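27th December

Boiler log first. Flow temperature was set down from 60 to 55 after breakfast and left there. The house held 19 degrees in the front rooms and 17 in the back bedroom, the same as yesterday within the error of a cheap thermometer. The Wragg valve on the landing radiator still ticks when it closes. I turned the lockshield a quarter turn and it ticks less.

Read the electric meter before lunch. Use since the October reading is 1,215 kWh, higher than I wanted. Most of the excess will be the dehumidifier in the cellar, a Clodero unit that draws more than its label says once the coil ices up. I have moved it away from the outside wall and set the timer to run overnight only. If the next reading doesn't drop I will look at the freezer, which has a door seal that no longer grips along the bottom.

Cellar humidity was 71 percent at noon. Wiped down the shelf brackets, put the paint cans up off the floor and threw out two that had skinned over. The crack by the window has not moved past the pencil marks. I will fill it in spring when the wall is drier - lime mortar, not the gray stuff the last owner used everywhere.

Walked to Drirnudton in the afternoon by the towpath. 42 minutes out, slower coming back because of the mud after the second lock. The river is up over the lower step. The hardware store was open until three and had the half-inch compression fittings but no olives to match, so the outside tap stays off for now. Bought a roll of pipe insulation and a tube of silicone grease instead. 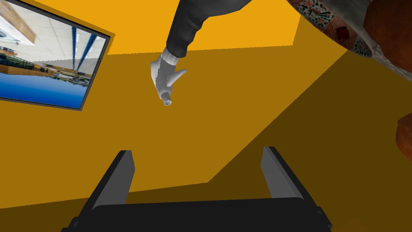 Posted by the householder at Tralport
Filed under: House, Winter

Fitted the insulation after dark with a headlamp. The long run under the kitchen floor took most of the roll. The elbows were cut at 45 degrees and taped, and the tape did not want to stick until I had wiped the pipe down with alcohol. One stretch behind the sink is still bare. There is no room to get a hand past the waste pipe, and I am not taking the trap off in the holidays with every supplier closed.

Greased the stopcock spindle. It now turns with two fingers, where before it needed a wrench. Opened and closed it fully and left it a half turn back from open so it won't seize.

Supper was the last of the ham with potatoes. The oven runs 15 degrees hot on the top shelf - noted on the card inside the cupboard door.

Frost forecast overnight, minus 4. Outside tap drained and the valve left open. Porch light bulb failed at nine, replaced from the drawer. One spare left.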